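Third and Long in Flilerdale

So we're 2 and 4. I've had a couple of days to calm down and I'm still not calm, which my family can confirm, but I promised myself I'd write something after every game this season and not just the fun ones.

If you missed it, Flilerdale lost to Rurno at home in the rain, on a field goal, with the clock basically gone. I was in my usual spot by the north end zone with a poncho that has never once kept me dry. We led at the half! We led going into the fourth! And then we ran the same draw play on third and long until everybody in the building, including the guy selling pretzels, could have called it.

I don't want to pile on the play-calling because I've done that every week since September and I'm sick of hearing myself. But come on. Our tight end was open over the middle all night long. He had his hand up! Throw him the ball!

What Went Right

The run defense, believe it or not. Rurno came in with the best backfield in the conference and didn't break a long one until the third quarter. Our linebackers looked fast for the first time all year, and the kid they moved over from safety hits like he's mad at somebody. If they leave him there (please leave him there) I think we've got something.

Special teams was fine too. One ugly punt, but the wind was swirling and I'll give him a pass.

Meanwhile, at My House

The away game at Zatow is on early this week, so it's a living room morning for us, and I've been told the food has to be better than last time. Last time was chips. I'm thinking breakfast stuff, plus a big tray of fruit so I can pretend I'm a grown-up, and then wings once the second half starts because I know who I am.
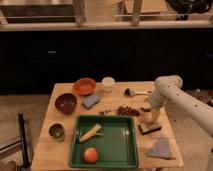 Zatow Preview, Such As It Is

Zatow throws it. That's the whole scouting report. Their quarterback went over 200 yards in the first half against Waweru a couple of weeks back, and Waweru has a real secondary, with corners who turn around and look for the ball and everything. Ours have been getting beat on double moves since the opener. I'd play the safeties deep, let them have the short stuff, and make them go the length of the field without messing up. They do mess up. They've been careless with the ball in the red zone, and that's where I'd want our front four pinning their ears back.

On offense I want to see us run it early and run it at the left side, where our best lineman is finally healthy again. Then play action. Then, I'm begging, the tight end.

Do We Have a Shot?

Sure we do. It's a weird conference this year and I've seen Zatow come out flat at home before. My heart says we win by a field goal and my gut says we're down two scores before I've finished my coffee. I'm going with my heart, same as I do every week, and you can all look up my record on that if you want to be mean about it.

Same jersey, same end of the couch. Kickoff's at 11, and I'll be in the comments at halftime if it's close.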